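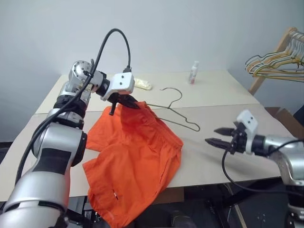
Laundry folding

Laundry folding is the household task of arranging clean, dry clothes and linens into flat, compact shapes so that they can be stored, carried or stacked. It is usually the last step in doing the wash, and in a good many homes it is also the step that gets put off the longest, with the basket sitting patiently on a chair until somebody needs a towel.

History

People have been folding cloth for as long as they have had chests to keep it in. Before closets were common, most families laid their clothes flat in trunks, and a careful fold kept the creases where they would do the least harm. Household manuals later gave whole chapters to the care of sheets and table linen, which were often pressed along the fold lines and tied in bundles with ribbon or tape. As dressers became more common, the folds got smaller to suit the drawers.

Methods

The simplest method is the half fold, in which a garment is brought together along its middle and then folded again until it fits the shelf. Shorts and pants are commonly folded leg over leg, with the seat tucked in to make a straight edge, and then brought up toward the waistband in halves or thirds.

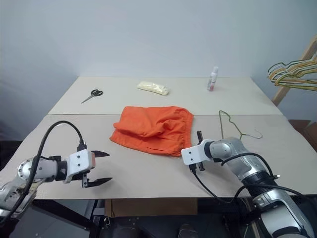 Shirts take a little more patience. The sleeves are turned in toward the back, the sides follow, and the hem comes up to meet the collar. Fitted sheets are widely thought to be the hardest thing in the basket – the usual advice is to tuck the four corners into one another before laying the sheet down, and even then the result may be more of a soft bundle than a square.

Rolling is a popular choice for travel, and many people find it handy for T-shirts and socks at home as well. Heavy sweaters are better folded than hung, as their own weight can stretch the shoulders on a hanger.

See also: Ironing, Clothesline, Linen closet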